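Being recorded to train the sorting robots at work – what changes for us?
Posted by Tranar in Work and Jobs

I pack returned toys at the Stulel depot. In August they're bringing in robot arms for the soft goods line, and 73 of us have been asked to do recording shifts first. You put on a sensor glove and handle the stock at a table so the robots can learn from it. Has anyone been through this? Does it count as normal duties, and what happens to your spot on the line afterwards?
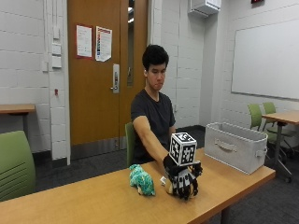 I'm not against it. My shoulder is wrecked from the line and I'd be glad to sit down for part of the day. I just want to know what I'm agreeing to before I sign the form, and my supervisor only says to read the handout.

Brian Mrema

We did this at Bretness two years ago. Get three things in writing: your hourly rate while recording, whether your pick rate is frozen for those hours, and what job you go back to. Ours was paid at the normal rate but we lost the line bonus, and it took until the next pay review to sort out.

As for the work itself, it's slow. You do the same pick over and over, and you stop whenever they want to check something.

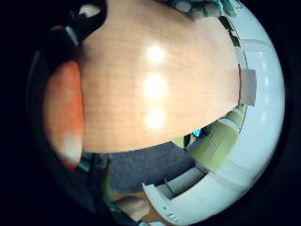
Breaks were the other sore point. Ours were meant to be every hour and they slid, so ask for set times. Check the lighting as well. A glossy tabletop with the ceiling lights shining back off it is hard on the eyes after a while, and I had headaches until I asked to move my chair. They did it the same day.

After the arms started, five people on my crew moved to checking and clearing jams. Less lifting, more standing around watching. Some liked it, I found the afternoons long. Two took transfers to another site.

Mollel

Don't sign anything. They'll have you out the door by Christmas.

Tranar

Thanks Brian, I hadn't thought of the bonus. I've emailed HR about that and the pick rate, and I'll post what they say.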